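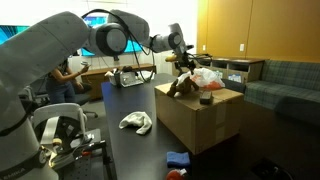
Can you teach a robot arm a chore by steering it through the job yourself?

Up to a point, and it takes far more patience than the sales pages let on. Expect simple picking up and putting down from a fixed spot. Expect very little from anything you'd call tidying.

I've been at it since last February, mostly with soft things and small household bits, and I remain unconvinced that it saves anyone any work. If you're going to try it anyway, these are the habits I'd keep.

Pick one object and one place to put it. "Clear the table" is far too much. "Toy off the box, on to the table" will do for a first week.

Hand guiding or remote control? Guiding by hand feels easier, but your own arm blocks your view and you end up shoving. With a remote you're clumsy for the first hour or so and then your runs get cleaner. Dagmar Brabec swears by hand guiding. I've seen her runs and I'd still take the remote.

Come down from above and stop before you close the fingers. Hurried grabs get copied faithfully, mistakes and all.

Shift the object a little between runs. I once recorded 287 runs with a stuffed toy in the same place, moved it two inches, and the arm closed on thin air.

Leave cloth until last. A folded one is bad enough and a crumpled one never lies the same way twice. Thin plastic bags are no better.

Check that the cable has slack at full stretch before you record anything.

Throw out bad runs the same day. Vilém Kolář keeps his, on the theory that more is always better. His arm still hesitates over everything.

Stop when you're tired. My last 13 runs of any evening usually go in the bin.

As for the claim that a couple of showings will do, I've yet to see it hold up on a table I hadn't set out myself.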